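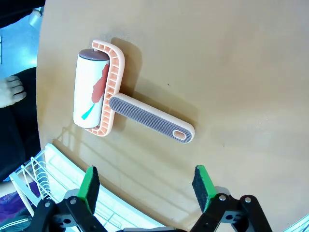
By Palesa Kekana | 4/14/25 | Security, Interviews

I've been trying to get Réka Borbély on the phone for weeks. She runs application security at Clavov, where she spends her days reading other people's login code, and when I finally caught her she was eating lunch and in the mood to talk. Lucky me!

I wanted to ask about password resets, mostly because I'd just been burned by one. (Long story. It involved my brother-in-law's old email address and a very patient support rep.)

"Everybody polishes the front door," she told me. "They'll spend a month on the login page, and then the reset flow gets written in an afternoon by whoever's free."

So what does she look for first? The link, she said. How long it lives, whether it works twice, and where the token comes from. On one review she found reset tokens built from the user ID and the time of day. "I wrote a little script over coffee and had a working link for my own test account before the cup was empty. I felt sick, a bit. Then I filed the ticket."

That review covered 614 endpoints, and she and her colleague Kagiso Baloyi split them down the middle. The reset bug was in his half, which he still brings up.

I asked about the message you get when you type in your email. You know the one, where some sites tell you there's no such account. I always thought that was just good manners.

"It's friendly to you and it's friendly to the guy with a list of 2000 addresses," Réka said. "Say the same thing every time. 'If we have that address, we've sent a link.' And take the same amount of time to say it, please, or I'll just get out my stopwatch."

I had never once thought about the timing part. She explained it to me twice and was very nice about it.

Her own rules are pretty plain: links that die after 12 minutes, one use each, and every open session logged out once the password changes. That last one gets skipped a lot, she says. Someone steals your session, you reset your password like a good citizen, and they're still sitting there in your account reading your mail.

And security questions? There was a long sigh. "My mother's maiden name is on her Facebook page. Next."

Before she went back to work I asked what a small team with no security person should do this week. She said to reset your own password on your own site, then click the link again the next morning. "If it lets you in, you've got your first ticket."

I tried it on our newsletter login that night. We've got our first ticket.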